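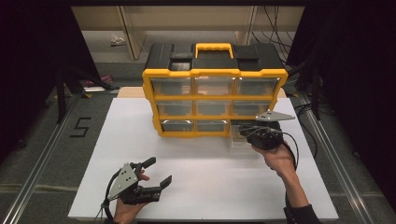

**Small-parts cabinets – condition and safety check**

Applies to the nine-drawer portable cabinets with top handle, yellow frame and clear drawers. One sheet per cabinet. Mark each line OK, Fix or N/A and write a comment for anything other than OK.

Unit: Moges bench, cabinet 18
Period: July
Checked by: Leonie Kälin
Reviewed by: Jabari Swai

### 1. Before handling

- [x] Cabinet on a flat surface, clear space in front at least one drawer length – OK
- [x] Drawers emptied before any are pulled – OK
- [x] All drawers closed before lifting by the handle – OK

Comment (LK): Contents went into the Skudano bins, labeled by row and position. Return them in the same order. Mizanur has the list.

### 2. Lid and handle

- [x] Handle raises and folds without binding – OK
- [x] No whitening or cracks where the handle meets the lid – OK
- [ ] Lid seated along the full width – Fix

Comment (LK): Slight lift at the rear left corner of the lid. It presses down by hand and comes back up. Do not carry loaded until closed out.

Comment (JS): Agreed. Carry limit for this cabinet is 2 kg until the lid is reseated. Tag added to the handle after the check.

### 3. Frame and fasteners

- [x] Crossbars straight, no splits at the junctions – OK
- [x] Screws on the crossbar above the middle row present – OK
- [x] Base sits level, no rocking – OK

Comment (LK): Screws checked by hand with the short driver. No movement. Do not use the powered driver on plastic.

### 4. Drawers

Pull each drawer fully, check all four walls and the front lip, then refit before pulling the next. Start at bottom right and work left, then up.

- [x] Bottom row – OK, see comment
- [x] Middle row – OK
- [ ] Top row – Fix

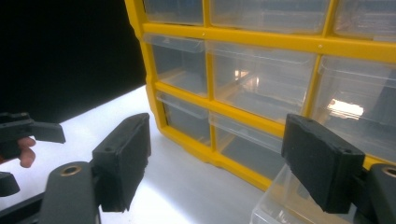
*Section 4: bottom row check, one drawer out on the table.*

Comment (LK): Bottom right runs stiff over the last part of its travel. Slot wiped out, slightly better after. Top center has a hairline crack at the rear wall, not through. Usable for light items only; replacement requested from Brullico.

Comment (Fermín Vergara): We have 2 spare drawers in the Cuda cupboard, but they are from the older type and sit proud of the frame. Do not fit them here.

### 5. Storage and labels

- [x] Stored below shoulder height – OK
- [ ] Drawer labels legible – N/A, labels to be fitted on return to service
- [x] No blades or open points stored loose – OK

### Open items

| Item | Owner | Due |
|---|---|---|
| Reseat lid, rear left | Jabari Swai | 48 hours |
| Replace top center drawer | Fermín Vergara | On delivery |
| Print and fit labels | Mizanur Gunawardena | Before refilling |

Status: restricted use. Recheck sections 2 and 4 after the repairs – the other sections carry over to the next sheet.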